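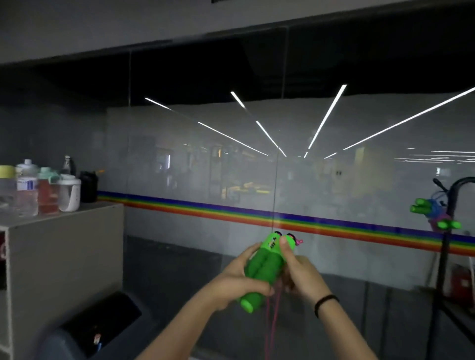
Storing a jump rope so it doesn't tangle

A rope dropped loose in a gym bag comes out in a knot. Wrapping it around its own handles takes a minute and needs no ties or clips.

Put the two handles side by side and hold them together in one hand. Let the rope hang straight and shake out any twists. With your other hand, bring the rope up and wind it around the middle of both handles, keeping the turns close together. Guide it between thumb and finger.

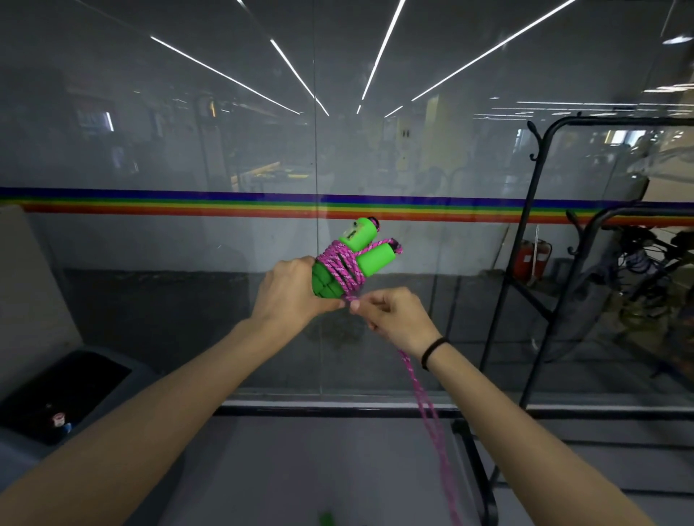

Winding the rope around the middle of both handles.

Leave the last bit free and tuck it under the final two turns. Snug is enough – a rope pulled hard will keep its kinks. If yours has a counter on the handle, keep the turns clear of the screen and buttons.

Wipe foam grips with a damp cloth and let them dry before you wrap. A beaded rope is too stiff for this, so hang it on a hook by the handles.

Next tip: rolling up resistance bands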